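Tomoana Laundry Access Project
Progress report to the Prultier Fund, May 2018
Prepared by Damilola Okoro

The Dunbridge site has been open to residents for 11 weeks. Use has grown steadily, mostly from families in the two blocks nearest the bus stop. We have signed up nearly 300 households, against a target of 300 by August.

Opening hours were the main complaint in the first month. We moved the late session from Monday to Thursday, and evening bookings went up. Weekend mornings are still overbooked. 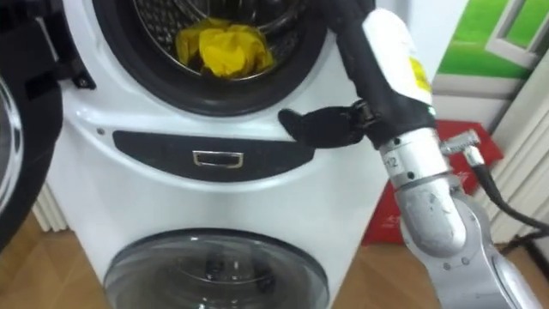

Spending is under budget on supplies and over budget on water. The water bill was estimated from the old building — it had fewer connections — and we have asked the utility for a corrected rate. Uchenna Balogun has also rewritten the user guide, which now tells people to look inside the drum before they load. Small items such as the yellow cloth at the bottom of this one are easy to miss, and lost property takes up staff time every week. The new guide is printed in 2 languages.

Gultent has finished the drain work in the back room and sent its final invoice. The floor sealing was left out of their quote, so we paid for it from the repairs line.

Still open: the lease extension, the Saturday staffing rota, and a second change machine. We expect a decision on the lease before the next payment is due.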